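Brand safety (online advertising)

Brand safety is the practice of keeping an advertiser's messages away from online content that could harm the advertiser's standing. The term covers the rules an advertiser sets, the tools used to apply them and the checks made after an advert has been shown. It is mostly used of display and video advertising bought by automated auction, where the buyer does not choose each page in advance.

The related term brand suitability refers to the narrower question of whether content that is lawful and inoffensive is a good match for a given advertiser. A page of hospital news may be safe for all buyers and still unsuitable for a toy maker. The two terms are often used as if they meant the same thing.

Background

In print and broadcast advertising the buyer knew the title or programme beside which an advert would run. Most disputes about placement concerned single cases, such as an airline's advert printed next to a report of a crash, and were settled between the newspaper and the agency. Many airlines kept standing instructions with newspapers so that their adverts would be withdrawn from any edition carrying such a report.

Automated buying changed this arrangement. The buyer bids for a type of viewer, and the advert follows that viewer from site to site. One campaign may appear on many thousands of pages, most of which no person at the agency has read. The seller, for its part, may not know which advert will be shown until the page loads. Between the two there may be several exchanges and resellers, each of which passes on only part of the information about the page.

Content uploaded by users adds a further difficulty. A news site can be judged as a whole, but a video service or social network carries material from a very large number of authors, and a judgement about the service says little about a single post.

Methods

Block lists. A block list names sites or channels on which an advert must not appear. It is simple to apply and cheap to keep, but it only deals with sites that have already been noticed. Lists tend to grow and are seldom pruned. Refilwe Rampersad, in a paper on list upkeep, described one retail list on which 190 of 456 entries pointed to sites that had closed or changed hands.

Inclusion lists. An inclusion list names the only sites on which an advert may appear. It gives the buyer the most control and the smallest reach. Prices are usually higher, as several buyers compete for the same pages. Smaller publishers have objected that they are left off such lists through lack of notice, with no fault found in their pages.

Keyword exclusion. The text of a page, or of its address, is searched for listed words, and the bid is withheld if one is found. The method takes no account of meaning. A list containing the word "shot" will exclude crime reports, and also football reports, vaccine advice and film reviews.
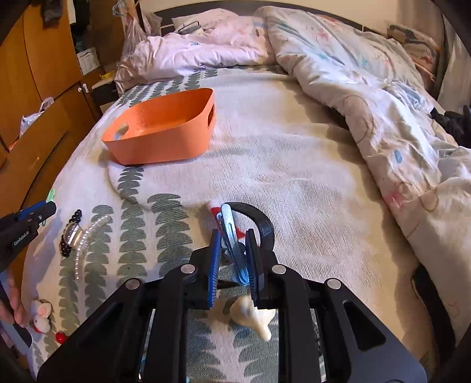

Later systems read whole sentences and give the page a score for each of several subjects, such as violence, drugs or adult content. The buyer then sets a limit for each subject. These systems make fewer plain errors than word lists, though they are slower and do less well with slang, irony and languages for which little sample text exists. Scores from different suppliers cannot be compared directly, as each supplier draws its own boundaries between subjects.

Image and video checks. Still pictures are sorted by software trained on labelled samples. Video is commonly checked by taking stills at set intervals and by turning the speech into text. Live video is the hardest case — the advert may be sold before the content exists. Some sellers deal with this by offering live programmes only from accounts with a settled record.

Manual review. People are used to check samples, to settle appeals and to label the material on which the software is trained. Manual review is costly and is normally kept for large campaigns or for complaints.

Timing of checks

Checks are divided into those made before the bid and those made after it. A check before the bid must be completed in a small part of a second, and it generally relies on a stored score for the page instead of a fresh reading. If the page has been edited, or comments have been added to it, the stored score may be out of date.

A check after the bid is made when the advert is about to be drawn on the screen. If the page fails, a blank panel or a neutral notice may be shown in place of the advert. This is known as blocking, and in most contracts the buyer still pays for the space. A third form, known as monitoring, records where adverts appeared and takes no action. Monitoring reports are used to correct lists for the next campaign and as evidence in claims for refunds.

Contracts

Placement terms are usually set out in a schedule to the main buying agreement. The schedule names the excluded subjects, the supplier whose scores will be used and the share of faulty placements that will be accepted without a refund. It may also require the seller to give notice of a known fault within a fixed period.

The Jekach case is often used in training material on the subject. Jekach, a maker of kitchen goods, bought a display campaign through the agency Haldane, with page scores supplied by Fakum. The schedule excluded 25 subjects but did not say whether reader comments formed part of a page. Adverts were shown on pages where the articles passed and the comments beneath them did not. Jekach asked for its money back; Haldane answered that the articles had been scored correctly. The parties settled on 17th October, with Haldane crediting part of the fee and Fakum agreeing to score comments as a separate item. Schedules drawn up by Haldane since then have contained a definition of "page".

Bongani Kruger has argued that most such disputes come from loose drafting and could be avoided by adding a short list of worked cases to the schedule. Shireen Oosthuizen takes the opposite view, holding that worked cases are read by the parties as a full list and so give rise to fresh disputes.
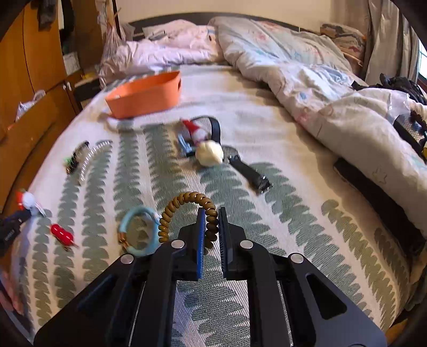

Hair tie held in a gripper.

Effects on publishers

Publishers of news are affected more than most. Reports of war, crime and disease contain many of the words that buyers exclude, and the space beside them is sold at low prices or left unsold. Editors have said that this amounts to a charge on serious reporting. Buyers reply that they are free to choose where they spend, and that the effect was not intended.

Petronella Mahlangu studied eight regional news sites and found that pages on local courts earned much less for each view than pages on food and travel from the same sites. She noted that the difference was smallest where the site sold part of its space directly, with a member of staff able to explain the page to the buyer. Her figures did not cover video.

Some publishers have answered by labelling their own pages. The Zeswood network passes a subject label and a tone label to the exchange with each page, so that a report condemning violence can be told apart from material that promotes it. Take-up by buyers has been slow, partly through doubt about labels written by the party that gains from them.

Measurement

No single measure of brand safety is in general use. The most common is the incident rate, which is the number of faulty placements divided by the number of placements checked. The rate depends heavily on what is left out of the count. Placements inside mobile applications often cannot be checked at all, and a supplier may leave them out of both figures or record them as safe.

A second measure is the false block rate, the share of blocked placements that a human reader would have passed. It is published less often. Ewan Pirihi has proposed that the two rates should always be given together, on the ground that either can be brought down to almost nothing by letting the other rise.

Evidence of harm to advertisers is mixed. Surveys in which people are asked how they would feel about a brand seen beside offensive content tend to show a strong reaction. Tests in which people are shown real pages and questioned later tend to show a weak one, and many of those taking part do not recall the advert. Harm from press coverage of a faulty placement is easier to show than harm from the placement itself.

See also

Ad exchange
Contextual targeting
Content moderation
Viewability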